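Ticket 542
Project: Gokard (simulated pick-and-place demonstrations)
Component: Qudah recorder, scene randomiser
Site: Fetitdale
Priority: Medium
Status: Resolved, one item carried over

Summary

Batch of 3000 simulated episodes finished overnight without an error, but only 2957 made it into the training set. The Qudah exporter reports the batch as complete. The loader reports missing episodes and carries on. Training started on Saturday with the short set and was stopped by hand once the mismatch was noticed.

Environment

Task is "move the cup to the marked spot on the table". Single arm, parallel gripper, scripted expert with noise added to the approach. Table, floor, wall and lighting are randomised per episode. Camera pose is randomised within a small range. Physics runs headless on the Nollberg render box; images are rendered in a second pass from the saved states.

Expected behaviour

Every episode that the expert completes is written with states, actions and images. Any episode that is rejected is logged with a reason and replaced by a new seed until the batch is full.

Observed behaviour

Rejected episodes were neither logged nor replaced. State files exist for all 3000 seeds. Image folders exist for all 3000 seeds. The index file lists 2957. Nothing in the recorder log at warning level or higher.

Log, first pass

07:40 Compared the index against the state folder. The missing seeds are scattered through the batch, so a crashed worker or a full disk is unlikely. Disk had plenty of room in any case.

08:15 Re-ran the exporter on the same data. Same 2957. Whatever is dropping them is deterministic.

08:50 Replayed a handful of the missing seeds in the viewer. The expert finishes the task in each one. Success flag in the state file is true.

09:30 Turned the exporter log up to debug. Each missing seed has a line reading "object mask below minimum, skip". This comes from the visibility check added in February, which drops an episode if the target covers too few pixels in the first image.

10:05 Checked the scene settings for the skipped seeds. All use one of the dark cup models. Lighting, floor and wall textures vary with no obvious pattern.

Cause

Two faults, one hiding the other.

First, the mask pass treats see-through texture as empty. The mesh cups are a plain cylinder with an alpha texture, and any pixel under the alpha threshold is left out of the object mask. With the camera at the far end of its range, the mask comes out thin enough to fail the check even though the cup is perfectly easy to find in the colour image.

Second, the skip is written at debug level and returns the same code as a successful export. The replacement logic never sees a rejection, so it never draws a new seed.

Fix

1. Mask pass now uses the collision hull of the target and ignores alpha. The colour pass is unchanged.

2. Skip now returns its own code and logs at warning level with the seed and the pixel count.

3. Loader stops if the index and the batch manifest disagree. The old behaviour was to print one line and continue, and it should not have been left that way.

4. Spot check of the mesh cup in the colour pass, to confirm that the rendering itself was left alone. The rim is clear and the wood grain still shows faintly through the mesh near the top.
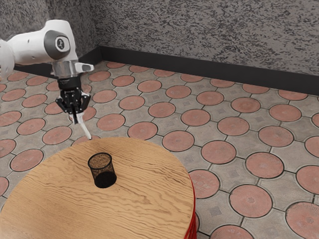

5. Exporter run again on the original state files, with no new physics. Index now lists 3000. The recovered episodes were loaded and stepped through without errors.

Effect on earlier batches

The previous 6 batches went through the same visibility check. All should be exported again before anyone compares results by object type, as the dark cups will be under-represented in each of them. Checkpoints trained on those sets are still usable for general testing but have been labelled in the Gokard register.

Carried over

The pixel minimum was chosen with the old, closer camera range and has not been revisited. Left at its current value for now — changing it in the same release would make the counts hard to compare. Separate ticket to be opened against the randomiser.

Status changed from In progress to Resolved. Index checksum attached to the batch manifest.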